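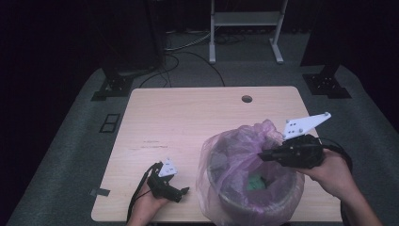

Section 4 - Changing the bin liner

Applies to the round bins in all Stulwood work rooms. For the tall kitchen bins see the Ollenport sheet, different liners.

Before you start
You need one new liner and a spare tie. Liners are in the supply closet, shelf 2, box marked Grelten 37. Don't use the bigger ones, they slide down inside and you end up fishing them out.

Gloves if there's food in it.

Taking the old bag out

1. Put the bin up on the table. Clear papers and cups off first. Keep it well in from the edge and away from the cable hole.

2. Look inside. Anything sharp or leaking - stop, go to Section 6.

3. Loosen the bag all the way round the rim. Start at the side where the extra is bunched up, that's usually where the knot or tuck is. Fold the overhang in towards the middle.

4. Pinch the top shut and let the air out slowly. Don't squash the bag down with your hand.

5. Lift straight up. If it sticks, tip the bin a little and let air in down the side. Do not yank.

6. Tie it. Double knot is fine. Bag goes to the cart, not the floor. The carpet in these rooms stains.

CAUTION: If the bag feels heavy, hold it from underneath as well. Thin liners split at the bottom seam.

Putting the new one in

7. Wipe the inside of the bin. Let it dry. A damp bin makes the liner stick halfway down.

8. Open the liner fully and shake it once. Drop it in, push the bottom down to the base with your fist.

9. Fold the top over the rim, a hand's width all the way round. Uneven is ok as long as no part of the rim shows.

10. Loose at the top? Gather the slack on one side, twist, tuck it under the fold. Or knot it. Pull outward, not up, or the bag lifts off the bottom.

11. Check nothing hangs low enough to catch a foot. Bin back on the floor, beside the table leg.

12. Wipe the table. Use the plain spray only. Faint scuffs on the wood are old, leave them, scrubbing makes it worse. Leave any tape on the edges were it is too.

Note: a few scraps in the bottom is not a full bin. Change at two thirds, or at the end of the day if there is food, whichever comes first.

Note: liner color does not matter for these rooms. Pink, clear, white all go in the same cart. Recycling is seperate, see Section 5.

Out of liners? Order through Rezaei, item 1318. Write the room number on the slip or it comes back.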